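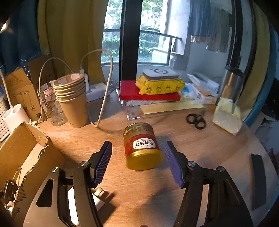

Wanted: people to clear, sort and pack a shared table

Home Notices Calls Archive

4 min read

Trokgate is looking for participants for a small study of tidying. I have read a good many books and columns on how to put a room in order, and I have come to doubt most of them. They are written by people who like tidying, about homes that were fairly tidy to begin with. I would like to see what ordinary people do with an ordinary mess, the kind that builds up on a table used by several people for different things.

By that I mean a red and gold tin of seasoning lying on its side, a stack of paper cups, a plastic bottle, tissues, a long white cable, a basket, the box a lamp is sold in, and a torn cardboard box with its flaps open. Food next to packaging next to tools. The advice books say to group like with like, and I'd be glad to have one of their authors come and show me which of those things is like which.

What you would do

Each session lasts 100 minutes and covers one table. You clear it, decide what goes together, and pack it into the containers provided. Then you fill out a short form about where you put things and whether you would expect somebody else to find them. In June a different participant will be asked to find them. That second half interests me more than the first, and I suspect it will go badly.

There is no right way to do it and I will not be handing out tips. Please don't read up beforehand. If you already own a label maker you may still apply, but leave it at home.

Who we are looking for

We need 14 people. You should be 18 or over, able to stand for most of a session, and comfortable handling sealed food packages, including spices. Some of the labels are in Chinese. You don't have to read Chinese, and a few people who do would be very welcome, as I want to know whether reading a label changes where a tin ends up. My guess is that it matters less than the color of the tin, but I have been wrong about this sort of thing before.

Professional organizers are not excluded. They will be treated like everyone else, and their forms will be read with some care.

What we offer

Lunch, bus fare, and a modest payment for each session completed. Everyone does 5 sessions over 6 weeks, and you are paid for the ones you finish even if you drop out. I'm not going to claim that it will change your life or your kitchen. Earlier participants in our Lapointe study were asked a month later whether their own homes were any neater, and almost 6 in 100 said yes, a figure I would not put on a poster.

How to apply

Write a few lines to Colton Turcotte at the Trokgate front desk, by letter or in person. Tell us which days you are free and describe the messiest surface in your home in plain words. No photos, please, and no résumé. Applications that use the word "journey" will be read last.

Applications close Dec 7, 2018. You will get an answer either way. If you need a chair, a lower table or more time, say so in your note and we will set it up before you come.

Related calls

Inis: kitchen drawers and who opens them
Ino: keeping or throwing out product boxes
Lapointe: participants' notes on shared shelves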